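Community > Stedport Neighbourhood Association > Meetings > Minutes

Agendas Minutes Bylaws Contact

Wed 9 November
Posted by the Recording Secretary

Minutes of the regular meeting, Stedport Neighbourhood Association

The Chair called the meeting to order. Quorum was confirmed with 17 members present. The minutes of the June meeting were adopted as circulated.

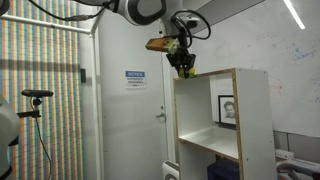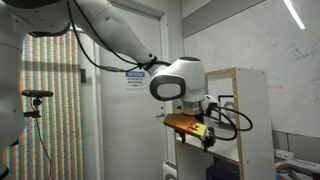
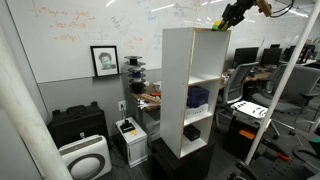
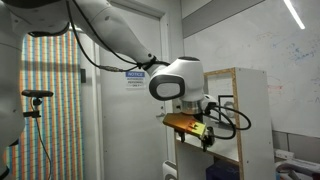

1. Mnguni Street crossing
The Association received the City's reply to its letter on the crossing at Mnguni Street. The City will repaint the lines in spring but has declined to lower the posted limit from 50 km/h. Members noted that the centre island remains in poor repair.
Moved and seconded that a second letter be sent, with the 47 signatures collected to date attached. Carried.

2. Zernside Park drainage
Tredix has submitted its quote for regrading the lower path. Two members asked that the work not begin until the soccer season has ended. The quote does not include new gravel, and the Secretary will request a revised price.
Moved and seconded that the matter be tabled. Carried, six opposed.

3. Snow clearing
Residents of the east laneway reported that snow was left against garage doors last winter. The Secretary will forward the complaint to the City.

4. Other business
A member asked whether the colour of the park benches had been settled. It has not. Dues cheques may be left in the mail slot at the hall.

There being no further business, the meeting was adjourned at 8:50 p.m.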